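Kundell Party Rentals: December Notes

New dance floor sizes

We have added two sizes to the dance floor list. The small floor fits a living room or a tent corner and is fine for up to 10 couples. The large one covers 400 square feet and needs a level surface, indoors or out. Both go down in panels that lock together, and our crew does the laying and the pickup. Please have the area cleared before we get there. Moving furniture is not part of the setup fee.

If your event is at Horgan Hall, ask for the side entrance when you book the room. The front steps are steep and the panels are heavy, and going in through the side saves us the better part of an hour. The hall opens to vendors at 2 in the afternoon on event days, so a dinner that starts at five is tight but can be done.

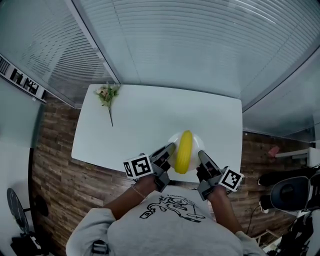 Deposits have changed as well. Orders under $2000 can now be held with a card on file. Larger orders still need a quarter of the total up front, and the balance is due the week before the event. You can change your chair and table counts up to that point at no charge. After that we will try to add items, but we can't take any off the bill.

Customers in Buvgate should know that we now deliver there on the same terms as in town. The old mileage fee is gone for everything except the big tents. Deliveries to Lamik are still by request, and the evening pickup there depends on whether the ferry is running its late trip.

Linens come back to us unwashed, please. Shake off the crumbs, put them in the bags we leave with you, and keep damp ones apart from the rest. Candle wax is fine to leave alone, and we would prefer that you did not iron it.

Spring weekends are filling up. Call the shop or stop in any time before six to check a date.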